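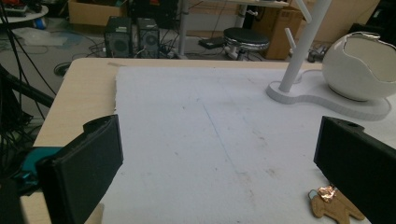
Trurnton, February

Ticket 519: small white specks on everything
Status: open, again
Raised by: Display Props, Cosgrove building

Problem
Foam crumbs are getting onto the finished pieces for the Dukance window. The sheet on the work table is there to protect the wood, and the wood is in splendid health. The things we put on the sheet are less fortunate.

What we know
The left edge of the foam board is ragged, as though someone lost an argument with it. The face is scuffed and smudged grey, with a thin diagonal line across it that has so far survived a rubber, a damp cloth and some language. The white stand with the wavy base and the cracked egg pot hide crumbs very well, both being white. The gingerbread man shows every one.

Tried so far

1. Wiped the board with a dry cloth. Crumbs moved to the cloth, then to my sleeve, then back to the board.

2. Vacuumed the table. Good result for 5 minutes. Also lost a scrap of copper foil, which was not a crumb and was needed.

3. Taped the torn edge with Binus masking tape. The tape came away at lunch and took a fresh strip of foam with it. Edge now more ragged than when the ticket was opened.

4. Turned the board over. The other side is worse. Turned it back.

Reply from Stores, 10.40
Have you considered a new board?

Reply from Display Props, 10.52
We have. The minimum order is 100 sheets and we have one table.

Reply from Stores, 11.15
Trim the torn side with a fresh blade against a steel rule, then run a thin line of PVA down the cut. Leave it until it goes clear. Do it on the floor, please, and hoover the carpet afterwards.

Next step
Trim and seal after the tea break. Gingerbread man to go in a lidded box until the glue has dried. Ticket stays open until the egg has been checked for crumbs, inside as well as out.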